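Upendo Chege
Thread: why your printed cotton fades in the wash, and what the care label does and doesn't tell you. 1/14

Most of what follows comes from wash tests I ran for Prenwood, plus a few at home.

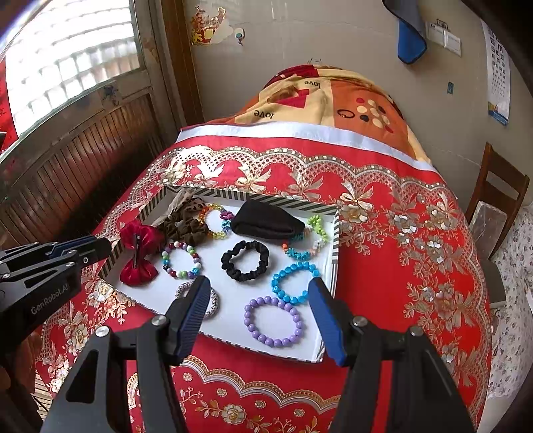 2/ Printed bedding is usually coloured one of two ways. Reactive dye bonds chemically with the cotton fibre. Pigment sits on the surface and is held there by a binder. Both can look identical in the shop.

3/ Reactive prints lose colour early. The loose dye left over from manufacturing comes out in the first few washes, then the rate drops off sharply.

4/ Pigment prints behave the other way. Little comes out at first, then the binder wears and colour goes with it, mostly along folds and seams. The cause is friction.

5/ Quick check: rub a damp white cloth on a dark part of the print, ten strokes, firm pressure. Then do the same with a dry cloth. Reactive tends to mark the damp cloth more. Pigment will often mark both.

6/ It's a rough guide only. A badly rinsed reactive print can fool you.

7/ Temperature. I wash at 40 for cotton sheets and cold for anything red or navy until the rinse water runs clear. Red is the usual offender because a deep shade needs a lot of dye, so there is more left over to come out.

8/ Salt and vinegar do not "set" a finished print. Reactive dye is fixed with alkali at the mill. Vinegar is an acid. By the time the sheet reaches your laundry that reaction is long over.

9/ Load size matters more than people expect. An overfull drum doesn't rinse properly, and a half-empty one on a fast spin gives more abrasion. I aim for three-quarters full by volume.

10/ Detergent: anything labelled for colours normally leaves out the optical brightener and the bleach. Brightener doesn't remove dye. It adds a bluish cast, which you'll notice on cream and pale pink well before you see it on anything dark.

11/ The Vetdale set I've kept longest has been through 562 cycles, all logged. Reactive print, line dried in shade. The ground colour is paler – mostly on the side that faced up on the bed.

12/ That's light damage. Sunlight through a window fades dye with no washing at all. Turn the cover end for end every time you change it.

13/ Dryers: lint is fibre, and on a pigment print some of that fibre is carrying your colour. Low heat, inside out, and take it out slightly damp.

14/ Next batch goes in on Monday: 9 fabrics, 5 detergents, same machine. I'll post the grey scale ratings under this thread when the last one is dry.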